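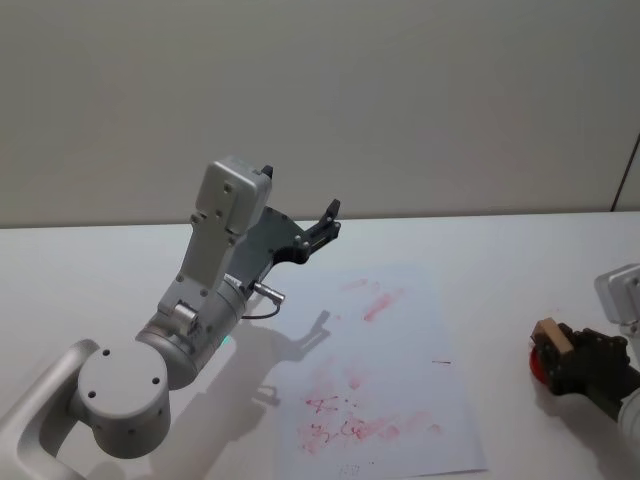 # Wiping policy: contact force or more demos?

**lolszewski** - 28 February 2018

Posting where we are with the wiping task, because I'd like opinions before we change anything. Two arms, one table, a sheet of paper with red marks on it. The right arm holds a wooden block and is supposed to rub out the marks. The left arm is meant to hold the sheet, but in this round it only waits.

Method is plain behavior cloning from teleoperated demos. Input is the head camera plus joint positions. No force signal. We trained on 900 demos and score each trial by the share of red pixels gone when the arm retracts.

Result so far: the policy finds the marks fine. The failures are all in the stroke. It either floats a little above the paper or it presses and smears the red into a pink haze, and then it treats the haze as clean. My labmate says get more demos. I say add force. Which one would you do first?

- Lena Olszewski

**skositz_dan**

Force. You can't see two millimeters of clearance from a head camera, and more demos won't put it in the pixels. We had the same thing with a sanding job at Skositz and lost a whole September to collecting data that didn't help.

**gantrymoth**

Disagree with the above. People teleoperate without force feedback all the time and still wipe tables. The operator is getting contact from somewhere, probably from the shadow under the tool. If the human can do it from the camera view, the network has a chance too. What resolution are you feeding it?

**lolszewski**

Downsampled a lot. I'd have to check the config for the exact size, but the paper doesn't get many pixels. The shadow idea is interesting. The left arm throws a shadow right across the sheet though, so I don't know how clean that cue is.

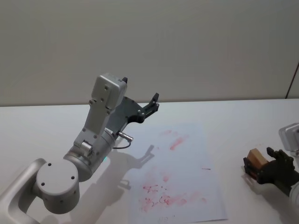 The other thing I should have said in the first post is that the score itself may be wrong. A pixel counts as red if it passes a fixed threshold. Light pink doesn't pass. So a trial that spreads the marks over twice the area can come out looking good. We had one scored at 97 percent that I would call a fail if you showed me the sheet.

**cudby**

Then neither option is first. Fix the metric. You can't compare force against more data if smearing counts as cleaning.

**skositz_dan**

The metric doesn't touch the training if it's cloning. The policy would be exactly as bad with a better score.

**cudby**

Sure, but she's about to run a comparison and pick a winner with it. Sum the saturation over the whole sheet against a blank one. Takes an afternoon.

**gantrymoth**

Agree with cudby on that. Also, are you using a fresh sheet each time? If old stain stays on the paper then the starting state drifts, and your later demos are a different task from your early ones.

**lolszewski**

We reuse sheets. Some of the demos start on paper that already has pink on it from the one before. I thought of that as variety. Reading it back I'm less sure, because the demonstrator leaves the old pink alone and the policy may be learning that pink is fine.

**nowakowski_r**

I think that's your smear problem, or a good part of it. You taught it to stop at pink.

Separate question, which end effector is this with? I remember you had a hand on one arm at some point and the Mendby gripper paper found the tool slips in the fingers under side load.

**lolszewski**

Both. We have demos with the block in the parallel gripper and demos with it in the black multi-fingered hand, on the right arm in each case. The left arm keeps its gripper throughout.

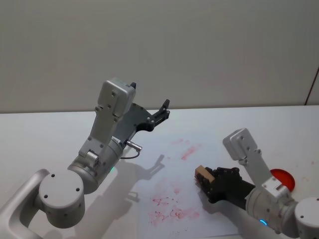

The two sets are trained separately. On floating they fail at the same rate as far as I can tell from 18 trials each, so I don't think the grasp explains it. On smearing the hand is a little worse. I haven't measured slip.

**skositz_dan**

18 trials won't separate anything subtle. And the hand has more give in it, so "presses too hard" may be a different failure there. I'd still put a force sensor on the wrist before anything else.

**lolszewski**

OK. Order for now is new metric, rescore the old trials, then retrain on only the demos that started from a clean sheet. That part costs nothing but time. Force sensor after, if floating is still there. I'll post the rescored numbers in this thread.

**gantrymoth**

Please keep the old scores next to the new ones. I'd like to see how far that 97 drops.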